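Doltden Household Help
Posted by Zoltley_Desk, 21 May 2019
3 comments

Our office maintains a white worktable that is wiped each evening. Dull streaks remain after cleaning. Which method is advised?

Relport
Use a damp cloth with a little dish soap, then a second cloth with plain water. Streaks are usually soap residue – less soap is better.
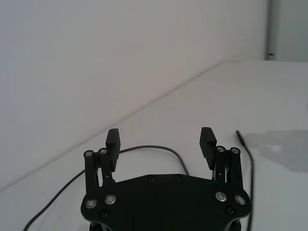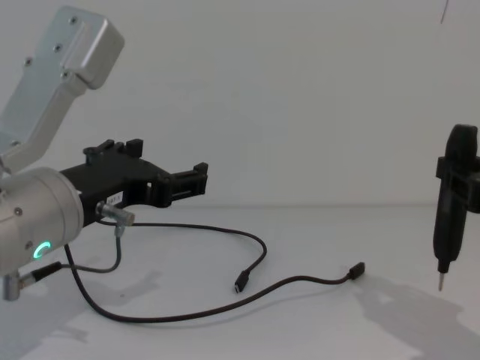
Should the surface be dried by hand?

A dry cotton cloth should be passed over the whole top directly after rinsing.

Ramalho
Same as above. We changed cloths in January and had no further trouble.

Shares: 24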